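Robot took over processor swaps on our refurb line, how do we split the work now?

Posted by Chrysanthi Dimitriou in Shop Floor and Repair

I run the bench team at Camenzind. We refurbish office desktops for resale, and until November every processor and memory stick was moved by hand. Now there is an arm with a gripper on one of the stations and two of my people have gone from doing the swaps to watching them. Management wants to know what their job is called and how I plan to measure it. I don't have a good answer for either.

The old target was 90 machines a shift for the whole bench. The arm is slower than a good tech but it doesn't need breaks, so the total is close to what it was. What changed is that the techs say they are more tired at the end of the day, from watching, and that they are losing the feel for the work. One has asked to move to packing. How have other shops divided this up?

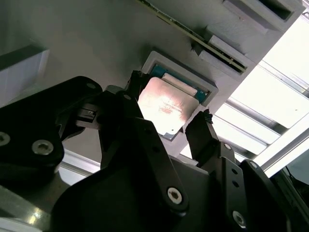
Job titles were the first thing we got wrong at our place, so I would start there. We called people "operators" and they took it as a demotion. They went back to being technicians after a few months and the complaints mostly stopped. On the work itself, give the arm the motion and keep the decisions with the tech. With a chip held between two fingers right at the edge of its pocket, and a gold triangle on the corner to orient it by, the move is easy to define and a machine can repeat it. Deciding if a board is worth keeping is harder to define. Our techs now inspect sockets, set up the parts plate, and sign off each unit. They step in when the arm stops. They do not sit and stare at it, and I would end that part as soon as your safety people allow.

On measuring, drop the per-person count. We log stops and the cause of each one. Out of 713 units in our first stretch, most stops came from how the case was placed, and the techs fixed that themselves by changing the clamps.

 - Georges Azar

Agree with the above on titles. Also rotate people. We do 2 hours at the cell and then regular bench work, no exceptions. Keep at least one hand station open or in a year you will have no one who can do a swap when the arm is down.

The thing to watch is what stays manual around the robot. On towers like these someone still takes off the side panel, lays the case down, and moves cables out of the way. None of that shows up in the robot's numbers, so it looks like the tech did nothing. Put it in the log as its own line. 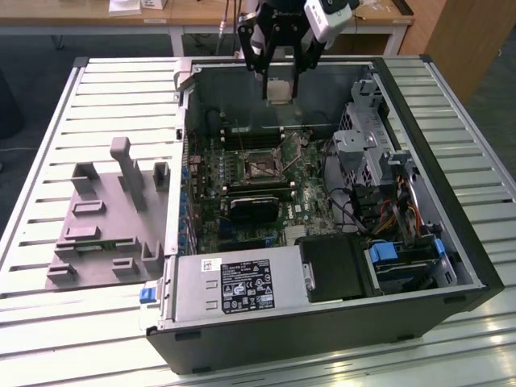
Paraskevi Galanis disagrees with the fixed rotation and told me so when I posted the same thing on another thread. In her shop the people who liked the cell kept it, the rest stayed on the bench, and pay was the same for both. She says forcing everyone through it cost them a good tech. That may work with a bigger crew. Ours is too small to have specialists.

 - Cayetano Urquijo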